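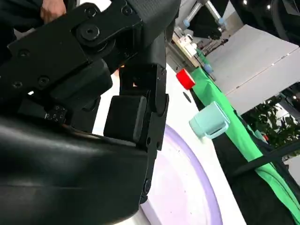

Gripper finger with its rubber pad on, over the plate. Mug and red cube further up the table.

Filed under: Robotics / End effectors / Bench notes
Print this thread | E-mail this thread

Mar 14, 2021

1/ Grip comparison, first set of notes. On one side a parallel gripper with rubber pads, sold as the Callberg. On the other a multi-fingered hand from Sillside. Same table, same crockery, same pretend food. I have been asked which one to buy and will not be answering that until the end, if then.

2/ Totals, so that you can stop reading: 964 grasp attempts logged, of which 629 were with the gripper and the rest with the hand. The split is uneven. The hand spent a good part of the schedule being recalibrated and I did not want to pad its numbers in the last week.

3/ An attempt counts as good if the object leaves the table, stays up for the hold period and is put back without being dropped. A lift that ends in a slide counts as bad. Khadija Alaoui wanted a separate column for slides. She was right, and it is in the second half of the log.

4/ Cubes first. The gripper does cubes. Flat faces, flat pads, nothing to discuss. The hand also does cubes but takes longer, as the thumb has to come round before anything closes. If your parts have parallel sides, stop here and buy the cheaper thing.

5/ Plates are harder for both. The raised rim helps the gripper if you come in from the side with one pad under it and one over. Coming straight down on the rim works only when the wrist is square to it. A few degrees out and the pad rides up and the plate turns.

6/ Pad material matters more than closing force. We ran the stock pads and a softer set Melati Purba cut by hand. The softer set held the glazed plate at a lower force and wore visibly. The stock set needed more force and showed no wear I could measure.

7/ Callberg quote a pad life of up to 3,000 cycles. We are nowhere near that on any one pair, so no comment on the figure. Ask me again in November.

8/ Mugs. Upright mug, handle to the side: both fine. Mug lying down: the gripper has to take it across the body, and the body is round, so the contact is a line and the mug rolls. The hand can cage it. Caging looks clumsy and works.

9/ Handles. I had expected the hand to be good at handles. It is poor at them with the finger spacing as shipped. Two fingers will not go through most of ours side by side, and one finger alone leaves the mug swinging. A smaller fingertip shell exists. We have not tried it.

10/ The camera on the wrist of the gripper is useful for the last few centimetres and not much before that. The finger and its bracket take up a large part of the view. Moving the mount outwards gives a clearer picture and a longer thing to knock against the table. We left it where it was.

11/ The overhead view from the head is the opposite. Good for planning, bad for contact. When the fingers come down over something small they hide the very edge you want to measure. We use the head view to choose the approach and then mostly stop trusting it. 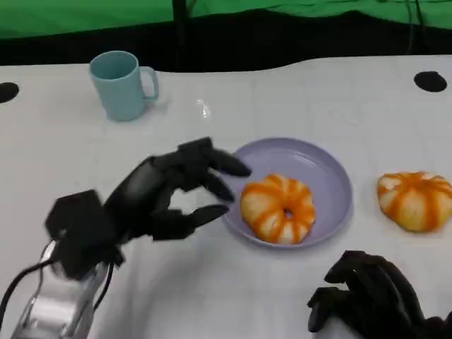
12/ Soft and irregular shapes are where the hand earns its price. The gripper squashes them or misses them, depending on how the width is set. With the hand you can bring the fingers in open and low and let each one stop where it meets something. The approach we settled on for the ring-shaped pastry is from the left, the upper finger over the rim of the plate and the thumb low at its edge. The lumpier one, with no hole to be seen, sits straight on the table and needs a different closing order, so it has its own entry in the log.

13/ The rim is a nuisance in that approach. If the upper finger touches it on the way in, the controller reads contact and starts to close early. We raised the contact threshold on that finger only. Raising it on all of them made the hand heavy on everything else.

14/ Controllers. We ran both end effectors from the Saber box and then from the older Dedside one. Saber: quicker loop, tidy logs, awkward to set up. Dedside: slower, but you can change a threshold without restarting. For tuning I would take Dedside every time. For a long run, Saber.

15/ One fault worth passing on. The hand lost its zero on the middle joint twice, both times after the wrist was turned to its limit with the cables tight. Leave more slack than the manual shows. Check the zero after any large wrist move.

16/ Glare. A glossy plate and a white table under ceiling lights give you bright spots, and our edge finder took one for an object more than once. We fixed it with exposure and a size limit – crude, but it has held since.

17/ Things I have not tested: anything wet, anything hot, anything heavier than a full mug, and passing an object from one hand to the other. Please do not quote these posts as if I had.

18/ For those asking about price: the hand costs several times what the gripper does, before spares. Fingertip shells are sold in pairs even though you always break one.

19/ Where I have got to. Known parts with flat sides, gripper. Mixed crockery and food shapes, hand, provided someone is on site to re-zero it. A gripper on one arm and a hand on the other is the set-up I would like to try next, and Khadija is working out whether one Saber can drive both.

20/ The log goes up once Melati has finished checking the slide column against the video. Questions about pads to her, questions about thresholds to me.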